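Pastlow's coffee carts can stay on the square, at least through the fall

I got to the town meeting on Thursday with wet shoes and no seat, so I can tell you from the back wall that people in Pastlow have a lot of feelings about coffee. The vote was supposed to be item two. It ended up being the whole evening, and I didn't get home until after ten.

The short version is that the carts are staying. The council voted to extend the trial on Hoani Square until the end of October, with a new permit fee of $786 per cart for the season and an earlier start on weekdays. They can open at 6:30 a.m. now, which is great news for anybody who catches the first bus to Vomberg and has been standing there yawning since April.

If you've missed all this (lucky you), the trial started in the spring when the old bakery on the corner closed and left that end of town without a place to get a hot drink before nine. Three carts got temporary permits. Two of them do coffee and one does tea and those little cardamom buns, and yes, I have a favorite and no, I'm not putting it in print again after the emails I got last time. The permits were supposed to run out this month, and the sit-down cafes on Ulov Street had asked the council to let that happen.

I do get where the cafes are coming from. They pay rent all year, they pay for heat in January, and they have bathrooms, which the carts do not. One owner stood up and said her weekday mornings had been slow ever since the carts rolled in, and she looked tired saying it. But the petition on the other side had 3269 names on it, and in a town this size that's hard for a council to look past. Someone had printed the whole thing out and carried it up front in a grocery bag!

Then there's the trash. I'd say we spent a good forty minutes on trash. The bins on the square fill up by lunch on market days, and the paper cups and carry trays end up stacked on top, and then the wind does what it does. The new permits say each cart has to put out its own bin and haul it away at closing. They also have to knock 25 cents off for anyone who brings a mug from home. A couple of people wanted a full ban on throwaway cups, but that one didn't get a second, so it never came to a vote.

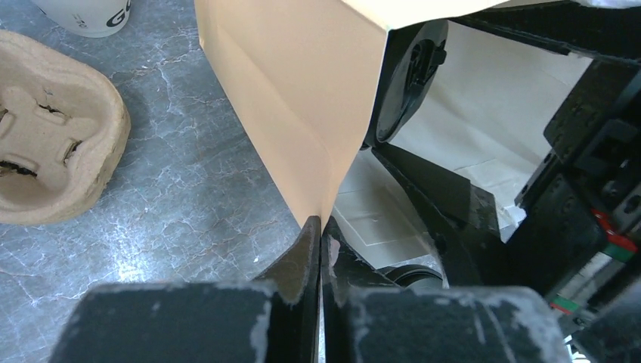 Rosalinda Maglaya was for the extension but wanted more than a bin rule, telling the council that a quarter off wouldn't change a single habit and that the town ought to try a deposit on every cup, paid back when it's returned to any cart. She got the loudest clapping of the night for that, and also one pretty loud groan from somewhere near the radiator.

The deposit idea isn't dead, by the way. It's been sent off for a cost estimate, and we should hear more before the permits come up again. The council did set aside $700 for two extra bins at the bus stop end of the square, and those go in first. Mwajuma Urio asked whether they'd have lids this time and was told they would. I wrote that down and underlined it.

A few smaller things got settled while we were at it. The carts have to stay on the paved side and off the grass. No generators before eight, so the early crew will need to plug in at the posts by the fountain – the town is charging them for the power. Music is out completely. And the tea cart has to move over far enough that a stroller can get by, something I've been grumbling about since the second week, so thank you to whoever brought it up.

The new hours kick in Monday. The Ulov Street cafes can still send in written comments, and so can the rest of us – drop them at the front desk in the town hall or use the form on the town's website, if you can get it to load. Mine froze twice.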